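Clendon Soap Dish by Renmont

We have been selling soap dishes for longer than we care to admit, and the Clendon is still the one we put in our own bathrooms (and by the kitchen sink, and out in the potting shed!). It's a simple thing, a shallow dish with raised ridges so your bar sits up out of the puddle and lasts a good deal longer. If you've ever peeled a nice soap off the side of the bath you'll know why we're so fond of it.

The dish takes bars up to 60 g comfortably. Bigger ones, like the Cetodon olive block, are best cut in half first with a kitchen knife, and then you have a spare for the guest room as well.

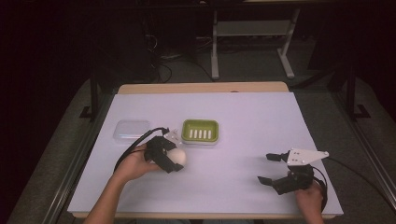
Soap dish in lime green, with clear lidded container.

Cleaning is easy. Rinse it under the warm tap once a week and run an old toothbrush between the ridges. Please don't use bleach, as it can dull the colour over time.

Lime green is in stock now. We're hoping to have the Atanasov travel dish back in February, so do drop us a line if you'd like to be told when it lands.

Delivery is free on orders over £50, and you have 14 days to change your mind. Guest houses and holiday lets are very welcome to ask about larger orders, we're always happy to work out a price.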